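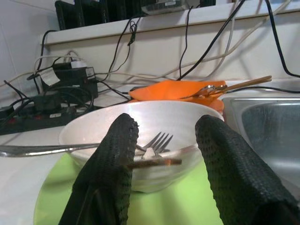 Bowl on the left of the sink, with a fork and a wooden stick in it.

Single-bowl sink, no dishwasher: what order for washing mixed flatware and wooden chopsticks?

Posted in Kitchen & Cleaning by willaleck_tenant

I moved into a one-bedroom in Willaleck in August. The kitchen has one rectangular stainless steel sink, a white countertop, and no dishwasher. There is no second basin and no built-in drainboard. Usable counter is mostly on the left side of the sink.

The load after a normal dinner is small: one light green plate, one white ceramic bowl, one orange plate, one orange bowl, a few forks and spoons (some plain metal, one gold-colored spoon), a knife, and wooden chopsticks. I park the flatware inside the bowls so the counter stays clear, then wash everything one piece at a time.

Three problems:

1. Water spots on the sink floor and on the spoons after they dry.
2. The gold-colored spoon is losing its shine compared with the ones I keep in the drawer.
3. Two pairs of chopsticks have gone gray and rough at the tips within a few months.

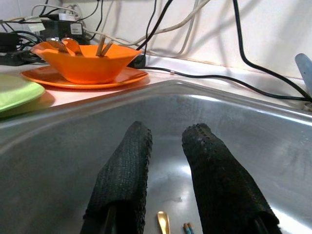

My current method is to put all the flatware on the sink floor, run hot water over it with a squirt of Stilora dish liquid, leave it while I wipe the stove, and come back. The soak is sometimes 50 minutes if I get a phone call. The building notice says water hardness is 152 ppm. I don't know if that is high enough to matter.

I would like a sequence that works with one basin. I don't want to buy a countertop dishwasher.

Posted by rungrueang_kitchen

The soak is the cause of two of your three problems. Stop soaking everything together.

Wood takes up water through the end grain. Chopsticks left in hot water swell, the surface fibers lift, and the tips feel rough once dry. Wash them by hand in under a minute, wipe them, and stand them tips up in something with drainage holes. If they smell sour or have dark lines along the grain, throw them out. Light roughness can be taken off with 200 grit paper, but only on bare wood. Lacquered or painted ones should be replaced once the coating chips.

Gold color on flatware is a thin coating in nearly all cases. Which coating depends on the maker, so check the care sheet if you kept it. Whatever it is, it scratches when it slides around on a steel floor with forks on top of it. Wash it separately with the soft side of the sponge and dry it right away.

Sequence I use with one basin:

Scrape all plates and bowls into the trash.
Stack plates on the dirty side, largest at the bottom, with a bowl on each.
Sort the flatware between the bowls. Forks and the knife go in one bowl, handles all pointing the same way. Spoons can sit on a folded cloth.
Wash chopsticks first, while the water is clean.
Then spoons, forks, knife.
Then bowls, then plates.
Rinse the basin and the strainer last. 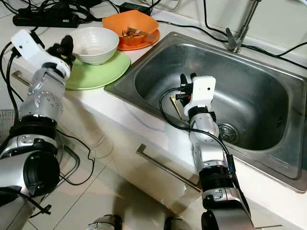
The knife is the one item I would not leave in a bowl once there is soapy water in it. Dry bowl, blade visible, no problem. Once there are suds you can't see the edge, and you will reach in for a spoon at some point.

With left-side counter only, dirty and clean items compete for the same space. Put a rack or a folded towel on the right if there is any room beside the faucet. If there is none, wash in two batches: everything on the orange plate, dry and put away, then everything on the green plate. It takes longer but nothing clean touches anything dirty.

Posted by mopbucket7

just use a plastic tub in the sink. fill it once, wash in the tub, rinse under the faucet next to it. saves water and stops the scratching. I got mine at the Cilelley hardware store and it has lasted 7 years. chopsticks go in the dishwasher at my place and they are fine

Posted by drainline

The tub is a good suggestion, with one condition: measure first. You need enough gap beside it for the drain strainer to stay exposed. If the tub covers the strainer, rinse water collects around it and the tub floats.

I would not copy the dishwasher advice for wooden chopsticks. Resin composite ones are often sold as dishwasher safe, which may be what the poster above has.

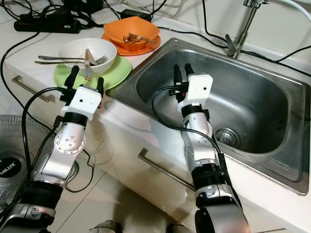 On hardness, 152 ppm as calcium carbonate falls in the range usually classed as hard. It will leave spots on anything that air dries. Detergent does not change that. Towel drying does. For the basin, wipe the floor and walls with a cloth dampened in white vinegar, leave it a few minutes, rinse, and dry along the grain of the brushed finish. Once a week is enough. Keep vinegar off the gold-colored spoon until you know what the coating is.

One addition to the sequence above. Don't lay long handles across the rim of a bowl on the side where you walk past. A sleeve catches them and the bowl goes with it. Point the handles toward the back wall or inward over the counter.

Posted by willaleck_tenant

Thanks. I have stopped the soak and bought a new pair of chopsticks. The widest tub that leaves the strainer clear is narrower than the green plate, so plates will be washed outside it and flatware inside. I will try the vinegar on the basin this weekend. The old chopsticks were lacquered, so sanding was out.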